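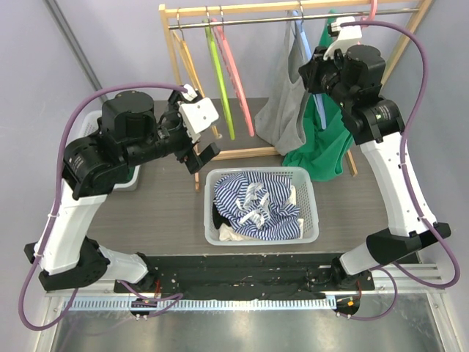
The "Women Who Lead" shelf, and what's on it

Search this blog
Type and press enter

27 February 2020

At the start of January, Olance moved its menus about, and a new shelf appeared on my home page between Crime and Because You Watched. It's called Women Who Lead. It has a purple banner and a line underneath promising stories "with women at the heart". I have been a paying subscriber for long enough to be suspicious of any shelf with a banner, so I decided to watch as much of it as I could stand and see what the label meant.

There are 40 titles on it. I've now seen all or part of 20, mostly in the evenings, and I gave up on a fair few after the first episode. I don't claim this is research. I do think half a shelf is enough to form a view of the shelf.

My view is that it's a bin. Somebody has tipped in anything with a woman on the poster. There's a baking contest in there. There's a film about a racing driver whose wife has a lovely scene in a hospital corridor and is otherwise on the phone. The wife is on the poster, larger than the car. I went back and checked whether the poster had been changed and I'm fairly sure it has, as I remember it being mostly car.

I know how this sounds. I've been complaining for years that women don't get top billing, and the moment they do I'm complaining about the billing. Fair enough. But I'd like the thing behind the poster to match, and I don't think that's asking for much.

Sturnis, or the one everybody told me to watch

The big one is Sturnis. It's set in 1825, on an island of the same name, and the heroine runs the fishing fleet after her father drowns. It got glowing write-ups. The word "feminist" was in most of them, usually in the first paragraph. Two people at work told me I of all people would love it.

I liked the sea. I liked the weather and the boats. I had a harder time with her.

She arrives fully formed. In the first episode she tells a room of men that she will not be spoken to like that, and they look at their boots, and that's the matter settled. She can read charts, shoot, set a broken arm and do the accounts in her head. She's never frightened of anything for longer than it takes to cut to her face. By the end of episode two I'd stopped worrying about her, and once you've stopped worrying about somebody it's quite hard to stay awake.

What bothered me more was all the other women on that island. There must be some. Somebody's gutting the fish. Somebody is feeding everyone, and washing those enormous jumpers, and looking after the children who run through the back of shots. We see a few of them in doorways. One has a speaking part and her job is to disapprove of the heroine for not being married. So in the show that's supposed to be about women, there's one woman who counts, and she counts for as long as she's doing what the men do. The rest are furniture, or worse, they're the problem.

I put this to one of the people who'd recommended it and was told I was overthinking it and it was just a bit of fun. It may be. In that case I'd like the write-ups to say "a bit of fun" and leave the other word for something that's earned it.

There's also the question of the corset. I can't be the only one who's noticed that every heroine in every costume drama now has to have a scene where she's laced up too tight, gasps, and looks bitterly out of a window. It's become a kind of stamp. I've read enough grumbling from people who make and wear the things to doubt they were all instruments of torture, and anyway a woman who has worn one every day since she was a girl wouldn't be surprised by it on the morning the story happens to begin.

Juška

So I was in a bad mood by the time I got to Juška, which is well down the shelf, past the baking. No write-ups that I could find. The picture for it is a grey street. It's subtitled, it's slow, and I very nearly turned it off.

It's about a bus depot. The main character does the rotas. She's in her fifties and she isn't especially nice. She gives the good shifts to the drivers she likes and tells herself it's to do with reliability. Her daughter has moved back in and they can't be in the kitchen at the same time. In the third episode she does something really shabby to a younger woman at the depot, and nobody makes a speech about it, and I sat there feeling sick on behalf of both of them.

There are women all over it. They drive the buses and they argue about the heating. Some of them are lazy and one of them is very funny. None of them has to stand for the lot, so they can get on with being people, and the main one is allowed to be wrong for almost the entire run without the programme either punishing her or winking at us.

Would I call it feminist? I'm wary. I don't know that whoever made it would want the label, and I'm trying to be as stingy with it here as I was with Sturnis. I'd say it took it for granted that a woman doing a dull job badly was worth six hours of my time, and I agreed with it.

About that "100 best" list

A few of you sent me the link to the list of the 100 best female characters that's been going round. Thank you, I've read it. The heroine of Sturnis is already very near the top, after one series. Most of the first page is women with weapons.

I've nothing against weapons. I was brought up on that sort of thing and still have the tapes. But "strong" seems to have gone from meaning well written to meaning good in a fight, and I don't remember anyone asking us. Nobody calls a man a strong male character. If he's dull we say he's dull. I'd quite like the right to find a woman on television dull without being told I've let the side down.

We had a bit of this out at the film night in Clutham last month, in the room over the library, and it got warmer than I'd expected. The argument against me was that girls of twelve don't want the bus depot, they want the boats and the shouting, and that a clumsy heroine is better than none. I didn't have a good answer then. I've thought about it since and I've only got half of one. When I was twelve I wanted the boats as well. I think I'd have coped with there being another woman on the boat.

As for Olance, I don't suppose anyone there sat down and decided what the shelf was for. They'll have a number somewhere that says people like me click on purple. I did click, so the number's right. I've since searched for Juška under its own name and it also turns up under World Drama, Slow Burn and, for reasons I can't fathom, Travel.

I've still got half the shelf to go and I'm not sure I'll bother. The racing driver's wife has a sequel coming, apparently. If anyone has got to the end of the one about the lighthouse, tell me in the comments whether she ever speaks to her sister again, as I fell asleep and don't want to sit through the middle a second time.

Contact | Copyright 2020, all rights reserved | Back to top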